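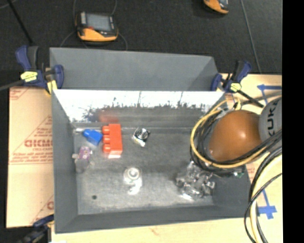

June, sorting bench, morning

Big day for the odds-and-ends project! I finally have a list of what counts as "mixed small stuff" that I'm happy with, and it only took three rewrites. The idea is the same as when we started at Pradholm: take the kind of junk that collects at the bottom of a toy box or a kitchen drawer, put it all in one bin, and work out a sorting order that a tired person could follow without thinking. The gray bin is turning out to be a great place to try this, partly because some things jump right out of it and others practically vanish. The red block standing on end is the first thing anybody's eye goes to (it even throws a red smudge onto the wall), the blue one next to it is nearly as easy, and then there's the see-through gray piece under the little purple and pink thing, which melts into the metal so well that I'd skip right over it if I were sorting in a hurry. I love that. It's exactly the problem we want to write about.

So, the categories as of today:

- **Blocks and bricks.** Anything with studs. Easy, fun, do these first.
- **Coils and rings.** Springs, hair ties, washers, anything round that wants to roll or hook onto its neighbor.
- **Clear stuff.** Wrappers, caps, see-through plastic of any kind.
- **Small and strange.** Everything we can't name in one word.

I fought against having a "small and strange" group for a long time. It felt like giving up. But I did the Mohmand drawer last night with it and the whole job went so much faster, and the strange pile at the end was small enough to spread out on one sheet of paper and enjoy. There's a real pleasure in looking over a pile like that once the obvious things are out of the way. I found half a clothespin, the foot off some gadget, and a key that doesn't fit anything we own.

**Timing.** I gave myself 15 minutes for the Mohmand drawer and finished with nearly 5 to spare, which is my best yet. Before the new list I kept stopping to argue with myself about single pieces. Is a bottle cap with a ring on it a ring or a cap? Now it's simple: if it's clear, it goes with clear, and we don't discuss it. The ring question only comes up for solid things. I wrote this on a card and taped it to the shelf over the bench, so please add to the card if you hit a case it doesn't cover (pencil only, the last pen bled through).

**Color order, tested again.** I had a hunch that we should pull by color first and by kind second. Tried it on the Panby box, which is almost all toy parts, and it was wonderful: reds, blues, yellows, out they came, a minute or two and the box was half empty. Then I tried it on the Mohmand drawer mix and it fell flat on its face. Most of that stuff is gray, black, white or no color at all, so after the first couple of grabs I was left with a great big heap of "other." So color first for toy boxes, kind first for drawers. I'm surprised how clean the split is and I want to run both again before I trust it.

**About the clear things.** These need their own paragraph because they're the heart of it for me. Crumpled clear plastic is a sneaky material. It picks up every light in the room, so you notice the sparkle long before you can tell where the piece starts and stops, and if there's something tucked in a fold you're likely to toss it out with the wrapper. I lost a perfectly good screw that way in the Nisau batch and only found it when I went back through the trash. New habit: clear crumply pieces get picked up, opened flat, shaken once over the bench, and then put in the group. It adds a few seconds each and I think it's worth every one of them.

Flat clear pieces are a different headache. Those lie down on the bottom and you can pass a hand right over them. Tilting my head helps more than a brighter lamp does. I tried the brighter lamp! All it gave me was glare on the metal and a white stripe along the wall, and I spent the rest of that round squinting. Back to the ordinary ceiling light with the lamp off to one side.

**Bin vs. tray.** Still on team bin. The tray is nicer to look at, and pieces are easier to get at from the sides, but every coil and every bead rolled off it sooner or later. High walls mean I can stir with one hand and not chase anything across the floor. The scuffed bottom seems to help, too, as round things don't skate around on it like they did in the new plastic one. If we do get a second bin I'd ask for the same kind, already scratched up.

**To do**

- Redo the Panby box, kind first, to see how much slower it really is.
- Sort out what to call the purple and pink bits. "Small and strange" for now, but we're getting a lot of them.
- Make a 15-piece starter mix with the same pieces every time, so we can compare notes between people. I'd like plenty of clear things in it.
- Labels for the jars. The masking tape is peeling again.
- Ask whether Nisau has another batch coming. I hope so, theirs are always the best!

Jars are rinsed and drying upside down by the sink. Leave the strange pile where it is, I want another look at that key after lunch.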